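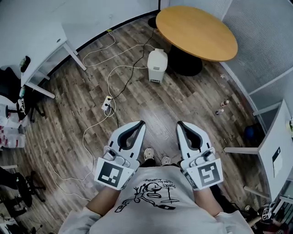 Okay, so I did the pre-opening walk for the Leltunmont open day this morning, and I'm writing it up while it's all still in my head. Same list as January, with my comments after each item. I used the hand-held gripper demo as my main test because that's the one visitors will want to crowd around (I would too!). The person running it has both hands full the whole time, and there's a long white cable looping across the floor and a black one running from the power strip toward the round table, so guess what item 1 is going to be about.

Date of walk: 11/26/22
Walked by: Raquel Cardoso
Copy to: Stavros Karagiannis, Jarmo Lehtinen

1. Floor and cables
NOT OK YET. Cables need to go along the wall, or under cable covers where they have to cross. The power strip comes up off the floor, please, there's a table right by it. Some of the planks are scuffed but I didn't find a raised edge anywhere, and I went over the area in socks to be sure. Jarmo, I think the covers are still in the Drundo crate from last time?

2. Demo operator
OK with a note. Flat closed shoes, sleeves clear of the moving parts, nothing dangling from the wrists. My note is about looking down. When you've got a gripper in each hand you watch the gripper tips, you really can't help it, and you stop noticing who's next to you. So one extra person stands beside the operator for every session and does nothing but watch the visitors. No handing out brochures on the side!

3. Pinch points
OK. I tried the fingers on both tools with the eraser end of a pencil and then with my own thumb. Soft pads, and the squeeze is just whatever your hand puts into it. Kids can have a turn if an adult is right there. Housings checked for cracks, none. One screw on the spare pair felt a little loose so I put a strip of tape on it and it stays in the drawer until somebody tightens it.

4. Marker plates
OK. Clean, flat, no peeling corners. Please ask visitors to keep their fingers off the square patterns, we spent ages wiping sticky prints off them in January.

5. Visitor line
NOT OK YET. There isn't one. I'd like tape on the floor a good arm's length outside the operator's reach, and the swivel chairs pushed right out of the way. People lean on them and they roll.

6. Group size
OK. 30 in the room at once and the door gets closed after that. We have 791 sign-ups for the day, which made me put my coffee down, so whoever is on the door needs a counter and a thick skin.

7. Head and neck gear 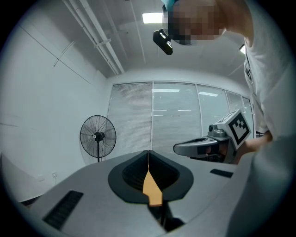

Oona Hyvönen wrote back on my draft that ten minutes with the headgear on is plenty for a first-timer, and that she would rather see short turns and a longer line than somebody going dizzy in front of their family. Fine by me, ten minutes it is. She also wants lanyards off or tucked in before anyone leans over the work. I had only written that down for staff, so I've changed it to everybody.

Otherwise OK. Wipe the straps down between people. The camera mount gets a gentle wiggle before each turn, and if it moves, it comes off.

8. Fans
OK with a note. Any standing fan gets its base checked, its cord taped down, and a spot well outside the visitor line. Guards stay on. I know it gets stuffy in there.

9. Exits
OK. Both doors open all the way. Teemu Kettunen has promised me the Cumine boxes will be out of the hallway by tonight and I will be back to look, Teemu.

10. Batteries and chargers
OK. Spare packs in the metal cabinet, charging only when somebody's in the room.

11. First aid
NOT OK YET. Kit is there, burn gel isn't. Ordering from Pons today.

So that's three to fix: 1, 5 and 11. I'll walk it again once the tape is down, and I'm bringing my own tape because the stuff in the supply closet leaves gunk all over the floor.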